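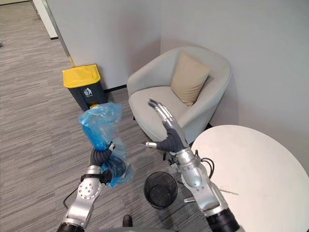 Bag handling in the lounge corner: left hand closed on the neck of the bag, right hand open, wire-mesh basket between the two arms.

Report the grasp, then report the rest

The usual headline number in bimanual manipulation is task success. A trial starts, the arms move, a person with a tablet presses a green or red button, and the ratio goes in the abstract. I have pressed that button for a good part of the past year on the Bollberg bag task, and I no longer think the ratio should be published by itself.

The task is simple to state. A plastic liner has to be handled at a wastebasket, with one hand holding the gathered neck and the other free to open, steady or tuck. We scored 1350 trials across two policies. The first, Rebelo, was trained on whole demonstrations from start to finish. The second, Dosley, used the same demonstrations cut into five labelled phases: approach, gather, transfer, spread and release. The architecture was the same, as were the hands and the training budget.

On overall success the two policies were separated by four percentage points, in favour of Dosley. A reviewer would call that modest, and a reviewer would be right. Had we stopped there, the paper would have said that phase labels help a little and probably aren't worth the labour of adding them.

The per-phase record says something quite different. Rebelo lost most of its trials in the gather phase, where the fingers closed on a single layer of film and the neck slid out during transfer. Dosley almost never failed there. It failed in the spread phase, with the bag held securely by one hand and the other hovering beside it, unable to commit to a contact point. These are separate engineering problems. The first is a matter of grip and contact sensing. The second is a matter of perceiving thin, translucent, deforming material, and no amount of finger force will fix it. An aggregate score puts both in the same column and subtracts one from the other.

The standard objection is that phase boundaries are subjective. This is partly true. In our labelling, the boundary between transfer and spread moved by up to 19 frames depending on who was doing the marking, and we published that figure along with the results. But the overall success label is subjective as well. Whether a liner hanging crooked over one side of a rim counts as "placed" is a judgement, and most papers make it silently. A fuzzy boundary with a stated spread is better evidence than a crisp one with its criteria left out.

A second objection is cost. Labelling took around a third of the time that collection did, which is a real expense for a small lab. I would still pay it before paying for more trials. Past a certain point, extra trials tighten the confidence interval on a number that doesn't tell you what to change.

There is a third objection, which I take more seriously. Phase reporting can flatter a method. A system that completes four phases out of five sounds nearly finished, when the person who wants the bin lined has received nothing. Partial credit should never replace the end-to-end figure. It belongs in the row beneath it, in the same table, with the same number of trials behind it.

Objects like plastic bags make the case more strongly than blocks or mugs do. A rigid object that is grasped badly tends to fall, and everyone can agree on when. A bag grasped badly can look fine for several seconds. The neck is in the fist, the film is puffed out above it, and a still from that moment tells you very little about how many layers are between the fingers. Failures are delayed and get charged to whatever the robot happened to be doing when they surfaced. Our first pass over the Rebelo logs blamed the transfer motion, and we spent most of September retuning a trajectory that had nothing wrong with it.

The Bikitham workshop will accept manipulation results this year with a single success rate and a video link. I would ask its organizers to require two further items: a failure count by phase, and the written rule used to call a trial a success. Both fit in half a column. Labs that already keep the logs can produce them in an afternoon, and labs that don't keep them should say so in the paper.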